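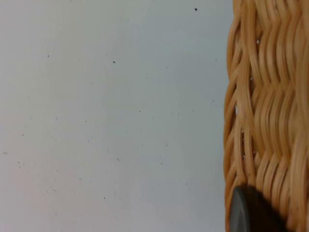 Open day at the Kurness bereavement centre
04/04/2019

Kurness opened its doors to the public this month and I went along for the afternoon. The centre is run by Hapeta, a charity offering counselling to families after a death, and it has been in the old school on the hill for two years.

Parking was poor. I left the car by the church and walked up. Around 300 people came over the day, according to the woman on the desk, and the corridor was packed when I got there.

Downstairs are four counselling rooms and a larger one for the children's groups, which run for eight weeks. The talk on how under-tens understand death was the best part of my visit. The speaker was clear and took questions for half an hour – mostly from parents wanting to know whether to bring a child to a funeral. She said to ask the child, and to tell them beforehand what will happen.

I had hoped to hear about Risus, the group for bereaved teenagers, but that session was full. They are repeating it at the Zurkska hall later in April.

Tea was 2 pounds with cake. The waiting list for adults is currently five months. Leaflets are by the side door.

Filed under: Bereavement, Children, Counselling, Visits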